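Chapter 4
Dispatch: getting the right car to the right door

Before you read on. Have a look back at the end of Chapter 3, the bit on licensing zones. You will need it. Not all of it, just the difference between a rank car and a pre-booked car.

What this chapter covers: how a booking becomes a job. Who gets offered it, in what order, and what happens when a driver says no. Also dead mileage, which students always skip and then get wrong.

Start with a small firm. Sikow Cars, working out of Hidville, 60 vehicles on the books. On a wet Thursday at five in the afternoon perhaps half are signed on. Phone going, app going, a hospital contract that must be met whatever else happens. The controller has a screen and a few seconds per job. Nearest car wins? Often, yes. But nearest on the map may be pointing the wrong way down a dual carriageway, or finishing a school run, or about to go off shift.

So there are rules. Three common ones.

Nearest car. Simple, quick, drivers understand it. Bad at the edges of the town, where cars drift away and don't come back.

Queue by zone. The town is cut into zones, each zone keeps a list, first in gets the first job. Drivers think it fair. Passengers near a zone boundary wait longer than they should, becuase the car across the road belongs to a different list.

Scored offer. Each free car gets a score out of 100, made up of distance, waiting time and whether the car suits the job (wheelchair access, estate boot, child seat). Highest score is offered first. Hard to explain to a driver who has sat for an hour outside the station.

Most firms mix them. Zondska, a bigger operator we come back to in Chapter 6, runs zones by day and scored offers after midnight. The change-over is messy – jobs already queued have to be finished under the old rule before the new one starts.

Dead mileage next. Any mile driven with no paying passenger. Includes the run to the pick-up, the run home, and the slow circling near a busy rank. Fuel gets used, tyres wear, nobody pays. A dispatch rule which looks quick for the passenger can be dear for the driver. Keep both columns in your notes. Do not add them togther.

Refusals. An offer normally stands for a fixed time, say 60 seconds, then passes on. Short limits push jobs round faster but punish a driver who is helping somebody out with their cases. Long limits leave the passenger stood at the kerb. Work through Exercise 4.2 before deciding which you prefer.
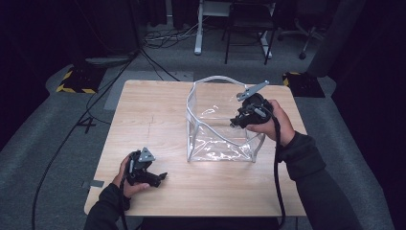
Dantas, from the night desk, put it that zones only work if the controller is allowed to break them, and that a list kept strictly on a Saturday night will leave the far end of town with no cars at all by one o'clock. Worth remembering when you get to the case study.

Terms to know for this chapter: offer, refusal, zone list, dead mileage, plot, clear. "Plot" means the driver telling the system which zone the car is in. "Clear" means passenger out, fare settled, ready for work – drivers sometimes press it early, see 4.3.

4.1 Taking the booking

Four things are needed before a job can go out: pick-up, destination, time, number of passengers. A contact number as well, if the firm's own rules ask for it.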